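Home | Guides | Site Data | Support
Filed under: Retail Site Selection, Set-Up
June - by Gleice Pacheco

4. Setting up a trade area in Vondis

Complete section 3 before you begin. You need an account with editor rights.

1. Open Markets and select New Trade Area.
2. Enter the store number. Leading zeros are kept, so store 0107 and store 107 are separate records.
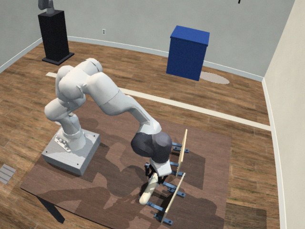 3. Choose a boundary type. Drive time is the default and is set to 10 minutes. Use Radius only where road data is missing.
4. Select the tenant categories to include, then press Apply.

Note: Closed locations stay in the count until their lease end date passes. To remove them sooner, clear Show Dark Space.
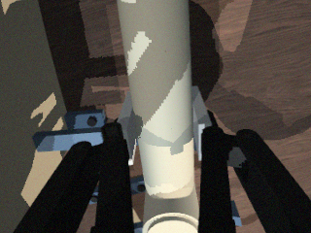 Fig. 4-1. Upright cylinder with angular fins at its sides.

5. Import the rent roll as a CSV file. The limit is 463 rows per file - split longer files by floor.

Caution: A second import overwrites the first. Export a copy before you continue.
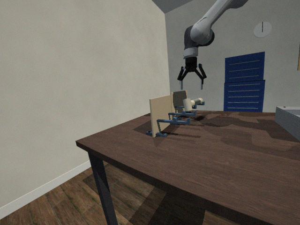

Fig. 4-2. Open gripper over the table.

6. Review the Conflicts tab. Error 511 means two tenants share one suite number. Correct the source file and repeat step 5.

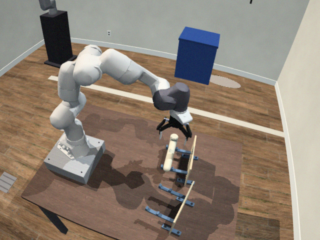

7. Press Publish. Viewers see the new boundary at their next login.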